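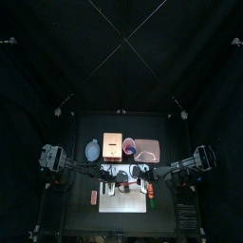

tealeaf_tin wrote: You'll regret a white board on a dark table, every mark shows on the one and every crumb shows on the other. I had the same combination for years and spent my life wiping. Get a grey one and be done with it!

Re: White work board, smudges, and where to put the odds and ends
pegbag
Posts: 862
August 21, 2018

Thanks tealeaf_tin, but I like the white one! It's the only thing on that table I can see properly, the top is black and so is everything behind it, so if I put a small dark thing down anywhere else it's gone. With the board there I've got a bright patch to work on and I only have to keep that bit clear.

Smudges, yes, fair enough. There are faint reddish ones on the left half and I can't work out what they're from. I've tried washing-up liquid, then bicarb left on over lunch, and they're a bit better than they were but I wouldn't call them gone. Is there anything stronger that won't rough up the surface? I don't want it going furry.

The other thing I wanted to ask about was dustpans, seeing as the big one from under the stairs is daft for a table. I've gone over to a little red plastic one with ribs down the handle and a hole at the end to hang it by, and I'm dithering about whether it lives on a hook or just stays out with the rest.
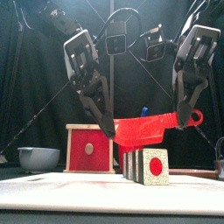

soggybiscuit wrote: Hook, every time. A dustpan left on a table gets things put in it, and then you pick it up to use it and you've got buttons all over the carpet. Ask me how I know. If it's got a hole in the handle then use the hole!

Re: White work board, smudges, and where to put the odds and ends
lowshelf
Posts: 78

I'm going to disagree with soggybiscuit (sorry). Mine hung on a hook by the back door for ages and I never once walked over to get it, I just swept everything off with my hand like an animal. Since I moved it to the end of the table it gets used every day. Put the brush in it, bristles down, and nothing else will fit anyway.

On the smudges, try a paste of bicarb with lemon and leave it overnight, not over lunch. Or turn the board over. I'm on the second side of mine and I'm not ashamed.

Re: White work board, smudges, and where to put the odds and ends
soggybiscuit
Posts: 4

You'd walk if the hook was ON the table leg, though. That's where mine is. Stick-on one from Tirkasham, it's held since October.

And please don't leave lemon on overnight, it'll make the place smell like a lolly. The Meléndez cream stuff in the squeezy bottle is what I use, tiny bit, damp cloth, rinse it twice.

Re: White work board, smudges, and where to put the odds and ends
pegbag
Posts: 862

Ooh, table leg. I hadn't thought of the leg. I'm a bit wary of stick-on hooks because the last lot took the paint with them, but the leg isn't painted so it might be all right.

I did turn the board over, lowshelf, and the other side is worse! Let's not discuss it.

Now the bit I'm really stuck on. I can keep the middle clear if I'm strict, and long thin things are the worst offenders because they roll, so anything like that gets put straight back when I've finished with it.
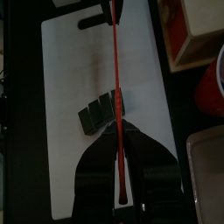

What I can't seem to do is decide what goes along the back. I've got a rule that it has to be one row, no stacking and nothing behind anything else, and it does work as long as I stick to it. At the moment I've got a pale blue bowl with little tabs on it that I'd like for clips, a light wooden box with a slot in the top (looks like a money box, and I suppose it could be one), a pinkish see-through cup, and a square pink tray with a cloud shape on it. I love the cloud tray but it's flat, so everything slides about on it when I shift it. 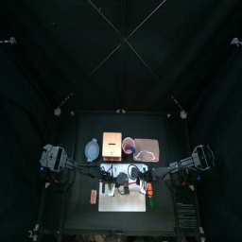
The back row, left to right: bowl, box, cup, cloud tray

tealeaf_tin
Re: White work board, smudges, and where to put the odds and ends

Oh that cloud tray is sweet. Cut a bit of felt for it and things will stop sliding, Akima do squares of it for pennies, or use an old dishcloth. I'd lose the box, mind you. You can get things into a slot easily enough but then you've got to tip it up and shake it every time you want one back.

And the little pink rubber, or whatever it is, over to the left of the board? Bowl!

lowshelf
Re: White work board, smudges, and where to put the odds and ends

Keep the box. Use it for the stuff you don't want back, all those spare screws and odd beads that you can't quite throw away. I empty mine about once a year and feel very virtuous.

I wouldn't have the cup next to the tray either, I'd knock it with my elbow. Tall things to one end.

pegbag
Re: White work board, smudges, and where to put the odds and ends

Felt is going on the list, thank you. The pink thing will go in the bowl, I promise. Cup and box can swap places and I'll see how my elbow gets on. I'm off past Brarkine market tomorrow so I'll look for the squeezy cream while I'm there, and a hook, and I'll report back on the smudges once I've had a go at them.

soggybiscuit
Re: White work board, smudges, and where to put the odds and ends

Get 2 hooks. One for the brush.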